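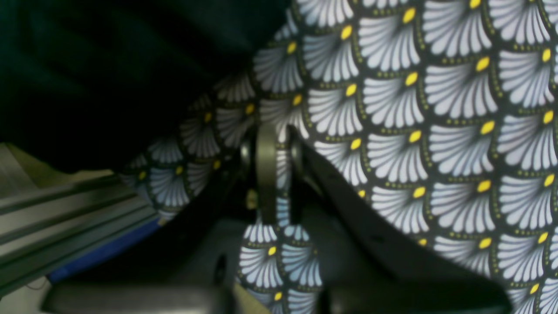

Home Projects People Contact

The cloth handling group at Retilard wanted to know whether a wrist camera alone could tell a gripper which layer of fabric it was on. We spoke with the group's lead engineer about the method, called Draro.

"We logged 2706 grasps," the engineer said. "For 690 of them there were two fabrics touching, and those were the ones we cared about."

Earlier work at the lab used an overhead camera as well. Taking it away cost less than expected – the share of wrong-layer grasps went up by three points.

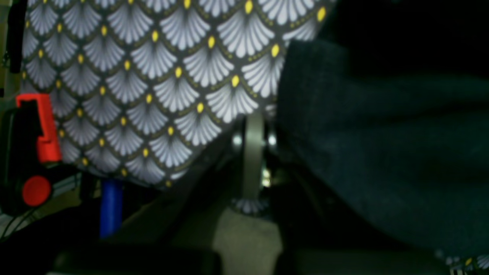

Draro looks for the border between two cloths before it looks for a fold. Print helps a lot, the engineer said. "With the fan print, the yellow dots give you a grid, so you can read the slope of the cloth from them. The dark green one next to it has almost nothing to track. You get the boundary where it overlaps the print, and past that you're guessing."

Plain dark fabric is still the weak spot. The group plans to repeat some 40 of the failed trials in May with a brighter lamp.

"If the lamp fixes it, fine. I'd rather fix it in the model."

Related
Hou: folding from a single view
Skinent gripper notes
Choosing test fabrics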